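**Is the Clekisby descaler worth it for a kettle?**

**Pawłowska**
Our water is hard and the kettle grows a white crust in 8 days. The Clekisby packet says one sachet lasts until December. I doubt it — has anyone tested that?

**Mieczysław Malinowski**
I doubt it too. Plain citric acid did the same job for me, and my crust was back in roughly 5 weeks. No sachet changes what comes out of your tap.

**urnine172**
vinegar. smells tho

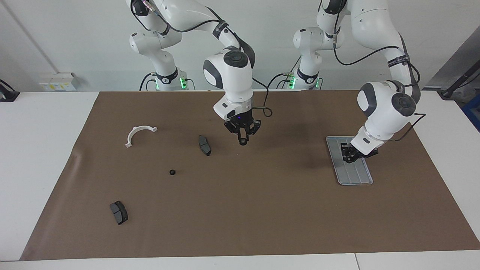 How long should citric acid sit in the kettle?

Twenty minutes after boiling, then rinse twice.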